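Open day at the Surkix paper mill
Posted 13 Sep 2021

Parking was in the lower field, and the path up to the gate was longer than the flyer made it sound. Visitors signed in at a folding table, got a sticker and a pair of earplugs, and were sent to wait by the loading dock until there were enough people for a group. Ours was led by Vichien Wiriya, who has worked at the Surkix mill for most of his adult life and runs the wet end of the machine.

The mill makes card and heavy wrapping paper, nearly all of it from recovered fiber. Bales come in by truck from the Mangundap sorting yard and are broken up in a pulper, a large tub with a rotor at the bottom. We looked in from a walkway. It smelled like a wet cardboard box, only stronger. Staples, tape and plastic windows are screened out before the pulp goes any further, and the rejects fall into a skip outside.

The paper machine takes up the main hall. It was running, so the earplugs were needed and Vichien saved his explanations for the corridor. Water drains through a moving mesh first, then the sheet goes through the presses and over the steam-heated cylinders. He said the drying section uses more energy than everything else in the building put together. The current machine replaced an older one that the staff still call the Fanent, after the firm that built it.

At the dry end the paper is wound onto a reel and then slit. The reel we saw come off was marked 951 kg. An overhead crane lifted it away, and we had to stand behind a yellow line while it moved.

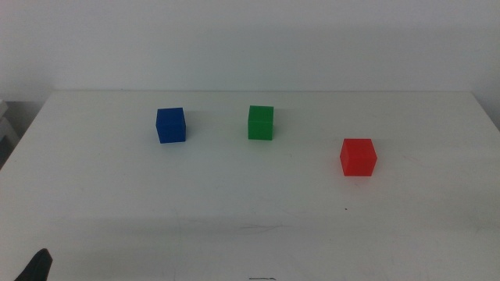 Coloring was the part I had most wanted to hear about. The mill dyes in the pulp, so the color goes all the way through the sheet, and changing from a dark shade to a light one means a long washout. They plan the week from pale to dark for that reason. Their main dye line is called Lusomeck, and the sample book on the counter had 278 shades in it, though most orders use the same few browns and grays.

The tour took 2 hours, including the stop for coffee in the canteen. Wear closed shoes – they do turn people away in sandals. The stairs to the walkway are steep and there is no elevator. Offcuts were on sale by the gate at $3 a bundle, cash only, and the heavier card had gone by the time we came out.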